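Three Hours in Grorncombe and I Still Haven't Left the Harbor

May 11, 2021

The first thing I did in the Grorncombe preview was walk off a pier. I wasn't being clumsy (okay, I was a little clumsy), but I'd spotted a lantern glowing under the water and wanted to know if the game would let me go get it. It did! There's a whole sunken chapel down there, with a bell you can ring, and when I climbed back up the ladder half the fishermen on the dock had stopped talking and were looking at me. One of them wouldn't sell me anything for the rest of the session.

Grorncombe is the next big expansion for Rovari, the online role-playing game from Bullby that has been quietly picking up players ever since its rough launch. It adds a port city, the marshland behind it, a new crafting line built on salvage, and 110 quests, which is more than the base game had on day one. I got three hours with an early build and used nearly all of them inside the city walls, poking at doors.

And so many of the doors open. Rovari's older towns were lovely to look at but mostly paint, with a bank, an inn, a smith and a lot of houses you could only admire. In Grorncombe I walked into a rope maker's shop, went up the back stairs, crossed a plank onto the next roof and came down through somebody's kitchen while they were cooking eel. They yelled at me. I loved it.

The tide is the big new toy. It comes in and goes out on its own clock, and the lower third of the city changes with it. Streets turn into canals, cellars flood, and a market that sells perfectly respectable cheese at low water packs up and comes back as something a lot shadier once the boats can get in. You can buy a tide table from a kid near the customs house, or you can do what I did and get trapped in a wine cellar with two crabs the size of ponies.
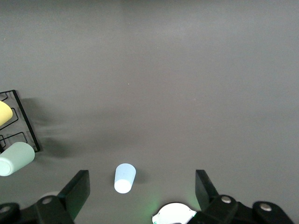
Major, a longtime player on the Rovari forums, isn't convinced the tide will stay fun, and wrote that waiting on a clock is the one thing the old ferry routes already taught everyone to hate. If a guild of eight has to stand around until the water drops, Major argued, four of them will log off, and the other four will be looking up a faster way in.

It's a fair worry, and I went looking for the answer. There are bell towers in each district, and ringing the right ones in the right order pulls the water forward or holds it back for a while. Working out the order is a puzzle the first time. After that it's a cost, paid in a resource called brine that you collect out in the marsh. I had enough for one ring and blew it on getting away from those crabs. Whether brine stays easy to find when a few thousand people want it at once is something a preview build can't tell me.

Combat has had a tune-up too. The level cap goes up to 71, a jump of 11, and each class gets a new stance built for fighting on bad footing. My ranger could brace against a mast or a railing for a steadier shot, and the warden's hooked chain drags enemies right off the edge of a dock with a splash that made me laugh every single time. Fights on the boats are the best of it. The deck rolls, barrels slide, and a spell you lined up beautifully goes sailing over everybody's head into the bay.

Salvage crafting took me longer to warm up to. You haul wreckage out of the shallows, break it down at a bench, and slot the pieces into patterns, with 276 of those to find by the time you're done. The early ones are dull: nails, hinges, a bucket. Then I turned up a pattern for a diving hood, and suddenly I was back off the end of that same pier, staying under long enough to reach the rooms behind the chapel altar. I won't say what's there. I will say I yelped.

Some things still need work. The map is a mess once the water comes in, with high streets and low ones drawn right on top of each other, and I gave up on it and navigated by church steeples. The harbor slowed to a crawl whenever three or more ships docked together. My companion, a gruff old pilot with a terrific voice, got stuck behind the same fish cart so often that I started planning routes to avoid it.

Still, I had a marsh to see, a thieves' court to talk my way into and a main story I'd barely touched, and when the session timer ran out I was in the tavern attic trying to figure out who owned the locked birdcage. Grorncombe comes out later in May as a paid add-on, and characters from the base game carry over with everything they own. My ranger is already parked at the ferry landing.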